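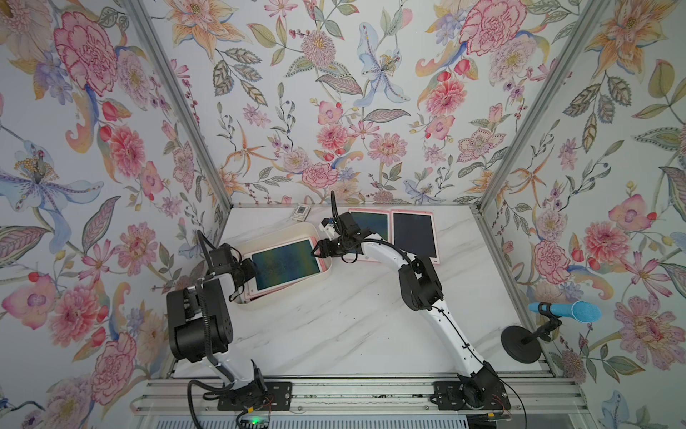

Getting the Tablets Back in the Bin
Project report, Loletham course, June 5, 2022

For my project I picked the most ordinary job I could think of – putting away a set of LCD writing tablets. At Drondgate they get used for quick sketches and spelling practice, and then they end up all over the table. I wanted to find a way of packing them up that people would stick to!

My first idea was to lay everything out flat before anything goes in the bin. I like this step a lot (maybe too much), as you see right away which ones still have writing on them.

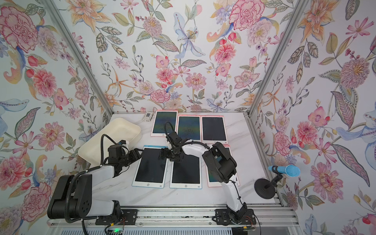

Figure 2. Pink and blue tablets laid out in rows, with the cream tray off to the left.

Next comes the lifting. The tablets are thin and they lie so flat that it's hard to get a fingertip under the edge, so I went with raising one corner first and then taking hold of the frame. 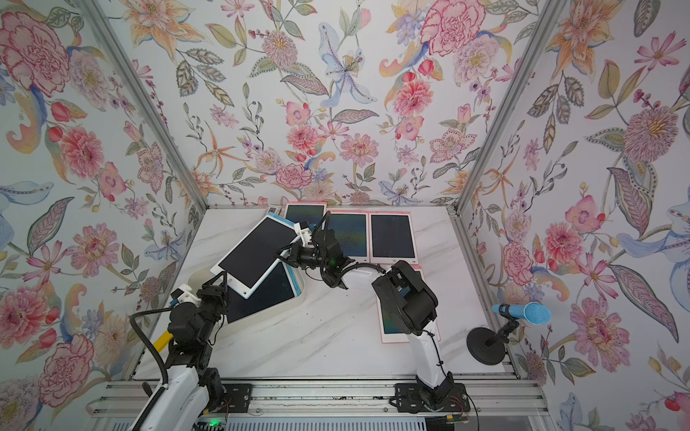
I also tried sorting by frame color, but it slowed me down and I dropped it after 7 tries. Stacking them in the bin any which way was fine. Next time I'd like to test a deeper bin and maybe add a strip of felt at the bottom – the clatter got pretty old by February.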